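Why Do Steamed Buns Puff Up?

Have you ever bitten into a steamed bun? If you have, you already know the best part, which is how soft it is, almost like biting into a warm little pillow. And if you haven't, well, you have something lovely to look forward to, and by the time you get to the bottom of this page you will know a great deal more about that bun than most of the people eating it!

Let's begin with the dough. A plain steamed bun is made from flour, water, a spoonful of sugar and a pinch of yeast. Yeast is a living thing, although it doesn't look like one when it comes out of the packet (it looks like sand, or fish food). Each grain is made up of lots of tiny cells that are much too small to see, and they have been asleep. When you stir them into lukewarm water they wake up hungry, and what they like to eat is sugar. As they eat, they give off a gas called carbon dioxide, the same gas that makes the fizz in a bottle of soda.

Now, where does the gas go? It would love to float away, but the dough won't let it. When you knead dough – that means pushing it, folding it and pushing it again until your arms complain – the flour and water make something stretchy called gluten. Gluten works a bit like the skin of a balloon. The gas pushes, the gluten stretches, and the whole lump slowly gets bigger. Bakers call this rising or proofing, and you can't hurry it very much. Put a towel over the bowl and go read a book.

After that comes the shaping. You pull off a piece of dough, tuck the edges underneath and roll it around under your cupped hand until the top is smooth. Then the buns have another rest, a shorter one, and after that they are ready for the steam.

So what is steam? Steam is water that has turned into a gas. If you heat water until it boils, the water at the bottom of the pot turns to steam, bubbles up and flies off. You can't see real steam at all, believe it or not. The white cloud over a kettle is made of very small drops of water, which form when the steam meets the cooler air of the kitchen. Steam is terribly hot and it can burn you faster than you can pull your hand back, so please let a grown-up lift the lid, every single time, even if you are 11 and feel very grown-up yourself.

A steamer has a place for water at the bottom and a tray with holes above it. The buns sit on the tray, where the boiling water can't reach them but the steam can. It comes up through the holes and wraps itself around each bun, on top, underneath and on all sides. A lid keeps it in.

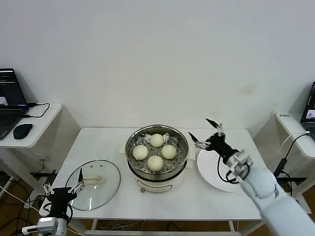
Mattes wrote to us after reading the first version of this page: Why do you only cook four at a time? My grandma fills the whole thing up and hers come out fine!

Grandma sounds like an expert, Mattes, and we would never argue with her. Four round buns on a tray leave some nice gaps, and gaps are useful when you are learning, because buns grow while they cook. If two of them touch, they stick together, and when you pull them apart you get a rough patch on the side. (They taste just as good. Some people even fight over the stuck ones.)

And why do they grow? Remember all that gas trapped in the dough. Gas takes up more room when it gets hot, so every little bubble swells, and the bun swells too. Then the heat makes the dough set firm, and the bubbles have to stay exactly where they are. Tear a cooked bun in half and look inside. All those tiny holes are where the bubbles used to be.

Perhaps you have wondered why a steamed bun stays pale when a loaf of bread turns brown. An oven is full of hot, dry air, and it gets much hotter than steam does in an ordinary pot. The outside of the loaf dries out, becomes very hot indeed, and turns brown and crusty. A bun in a steamer stays damp the whole time, so its skin never gets the chance. It comes out smooth and light in color, sometimes with a bit of a shine.

If you'd like to try it with a grown-up, small buns take 14 minutes in our kitchen once the water is boiling. Turn off the heat and wait a little before the lid comes off – tilt it away from your face, so the drops run to one side and don't land on the buns. Then put them on a plate and let them cool until you can hold one comfortably. Hanna eats hers with plum jam, and Nazar likes his with nothing on it at all.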